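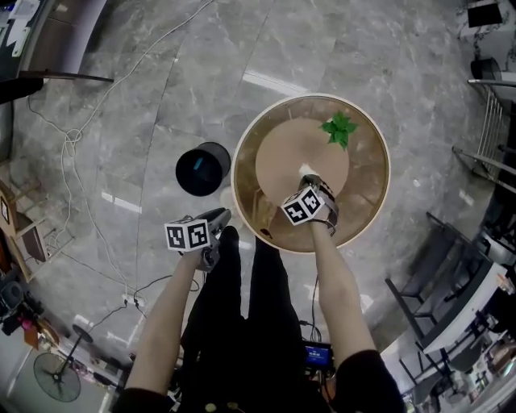
What changes for cardholders when a bank replaces the printed card number with tokens?
The card number stored at each store is swapped for a substitute that works only with that merchant, so a stolen record cannot be used elsewhere.

Oltham, a regional card issuer, will start moving its debit customers to merchant-specific tokens in November. The first phase covers 2,000 accounts and applies to online and in-app purchases only. Chip and contactless payments at the register already use one-time codes and stay as they are.

Under the current setup, a customer who saves a card with an online store leaves the full 16-digit number in that store's system. If the store is breached, the card has to be canceled and every saved payment updated by hand. With the new system, the store holds a token issued by Nivora, the processor handling the switch. Nivora keeps the link between token and account, and Oltham can cancel one token without touching the others.

Savita Tyagi, who runs card operations at Oltham, said the change came out of a review of replacement costs. "We reissued 1,056 cards last year after breaches at merchants, and most of those accounts never had a bad charge," she said. "The cost was in the reissue and in the calls that followed."

Customers in the first phase do not need to request a new card. Saved cards will convert the next time a payment goes through at a participating merchant. The last four digits shown at checkout will still match the plastic card, but the token underneath will differ from store to store. Refunds go back to the same token and post to the account as usual.

Two types of payment are left out for now. Recurring bills set up by phone will keep using the full number, as will hotel and car rental deposits. Paavo Tikkanen, an engineer at Nivora, said deposits are harder to convert: the final charge often comes from a different merchant ID than the original hold. A fix is being tested.

Oltham's app will add a page listing active tokens by merchant, with the date each was last used and a button to turn it off. Turning off a token does not cancel a subscription, and the merchant may still bill the customer by other means.

The bank has not set a date for credit cards.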